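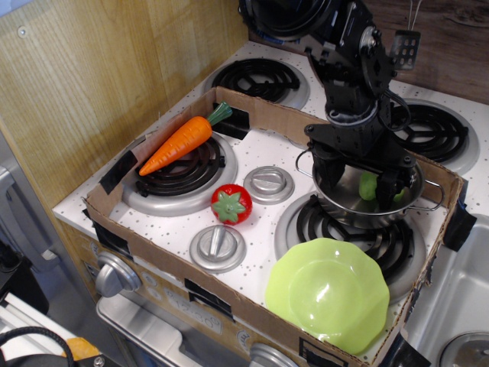 Brumia writes the software that sits between a robot arm and whatever it has been told to do. Customers bring us the arm, we bring the part that decides where the fingers go, and for most of the day those two parties disagree. A good deal of that disagreement happens on a toy stove. Getting a gripper down into a small steel pot with a wire handle on either side is a fair test of a motion planner, and the shiny inside of the pot is a fairer test of anyone who claims their perception code is finished. The carrot on the burner is plastic. We have been outwitted by it all the same.

We started in May with one product, a planner called Fovport. It takes a goal and a rough idea of the surroundings and works out a path that doesn't hit anything. It replans while the arm is moving, which we were told was a bad idea by several people who now use it. Fovport has 1,925 automated tests. We would like to say they were all written before the bugs they catch.

Dorden came second and is the one customers end up liking more. It records what the arm saw, what it believed and what it did, then lets you scroll back through the three until you find the moment they parted ways. It began as an in-house script for settling arguments. The arguments are shorter now, though there are still plenty of them.

Our office is in Ouali, above a tile showroom, with one long room for the benches and a smaller one for phone calls and sulking. We keep the company small on purpose – the people who write the code also answer the support mail, and it does wonders for the error messages.

We work with labs and small manufacturers, mostly on arms that cost less than the computer next to them. If yours drops things, write to us and attach a log. If you don't have a log, we have a product for that too.

Filed under: Company | Who We Are | Robot Software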